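Nurutora grasp planning, report to Kuusisto
November 9, 2019
Prepared by Shagufta Usmani

The new planner runs on both hands. I would not call it finished. In simulation it passed all 1000 trials, a number I trust very little, as the simulator treats cloth like a steel plate. On the real table it still picks bad thumb positions for small items.

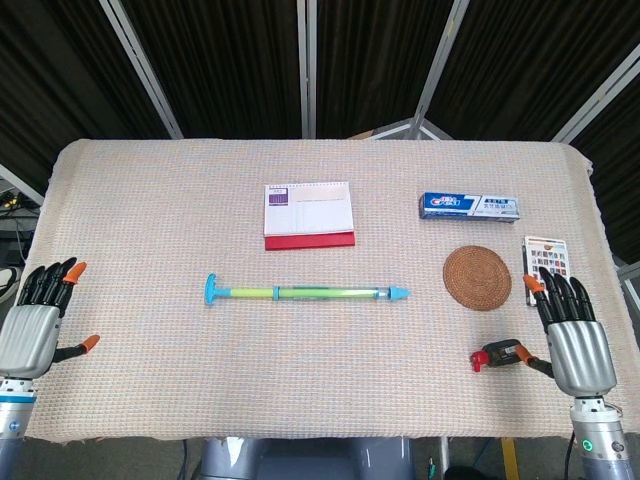 Can the planner be handed over in January?
Only the part that checks for collisions. The grasp scoring needs another rewrite first.

Laurier Li has fixed 4 of the 6 logged timing faults. The other two come and go, and I doubt the last patch did much for them. Tamás Lengyel wants to add a second perception model. I have asked him to show me the first one failing before we pay for that.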